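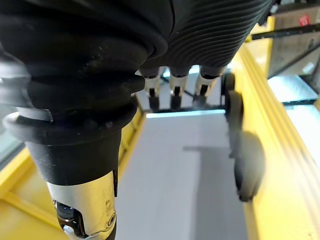

The hand over the yellow tray at the Drulell open day.

I have been to enough robot open days to bring my own sandwich and low hopes. Drulell's, held at their Tumbridge unit on 1 Jun 2022, was friendlier than most, and the hand they want us to buy is a handsome thing. Whether it is worth having in a small packing shop like ours is another matter.

Siiri Juntunen ran the talk. She told us the hand had managed 631 picks in a row in their own tests, and when I asked what was being picked she said "a mixture". I asked again over coffee and got the same mixture. I would like to see that list before I believe the number.

What I liked: the build. The ridged black rubber on the palm looks as if it was made for work, and the thumb sits in a thick ringed sleeve that I would expect to keep dust out of the upper part. Lower down there is bare metal with open slots at the joints. We handle flour and dried herbs. I asked Santeri Pelkonen how you clean in there and he said with a soft brush – fine, but who is going to do that at the end of a shift?
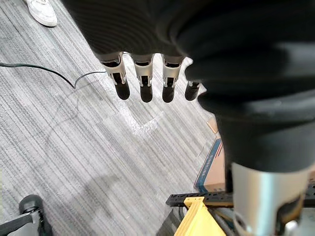 The fabric cover is sold as an extra and I am in two minds about it. It leaves the ends of the fingers bare, so it does nothing for the parts I was worried about, and it creases a good deal across the back. Helmi Saarela, who came with me, thought it would be a nuisance to wash. Drulell say it can take 100 washes.

Support is two years, with a visit promised inside four days. That is too slow for us. There was no price on anything, and the man from Curamgate standing next to me had been waiting for his quote since March.

I would go again, if they let visitors bring their own goods for the hand to pick up. Until then I'm keeping my money.

Recent reviews
Nigatu bench scales, two years on
Curamgate label printer: quick but fussy
Sandro Galli on second-hand conveyors
Tape guns compared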